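Two arms, one table, too many towels

So the folding rig finally has both arms bolted down! If you read my September post you'll remember I had one arm working and a second one sitting in a box in the corner of the Larkgate workshop, mostly collecting sawdust. Narayanan Annamalai (he runs the bench next to mine and has way more patience for cable routing than I do) talked me into getting the other one up and running, and we spent a long evening on it, with pizza.

The grippers are my own prints. I'm on version 8 now, and the big change is the texture inside the fingertips. The smooth ones kept sliding right off fabric, so I drew up a crosshatch pattern and printed way too many test pieces before I got one I liked. 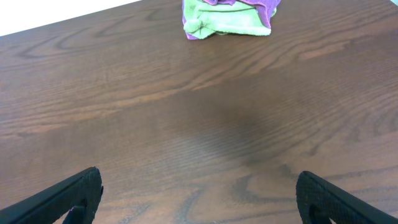

I also moved the wrist cameras back a little, which meant redoing the mounts, which meant redoing the cables, and you can guess how the rest of that evening went. The control code is a little thing I've been calling Prarnamitz (don't ask, it started as a typo). It reads all the cameras at once and logs everything to a drive that is filling up faster than I'd planned.

I went with microfiber towels because they're cheap and they come in nice loud colors. T-shirts are the dream, but a square is hard enough. I'd like to get to 2,000 recorded folds before I try training anything on them, and so far I have 165, so... yeah. It's going to be a long fall.

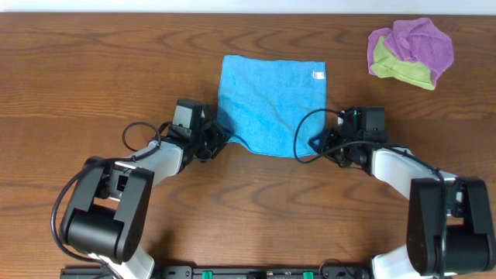 Both grippers reaching for the blue one, with the purple and green towels waiting their turn.

The part I'm still fighting with is edges. With two layers of cloth and a hem between them, the fingers have to come in really low, and my table isn't perfectly level (I checked, it's off by more than I want to admit). Narayanan thinks I should shim the legs. I think I should fix it in software, and we've been going back and forth on that for days.
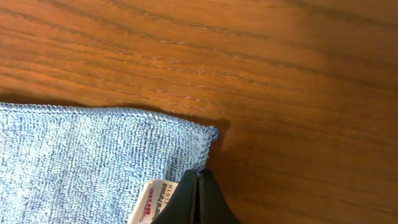

Gripper at the hemmed edge, right over the label.

Next up is a proper emergency stop, then new springs for the left gripper. If anybody has a favorite source for soft fingertip material, leave me a comment, I've been through three kinds already and I'm not in love with any of them.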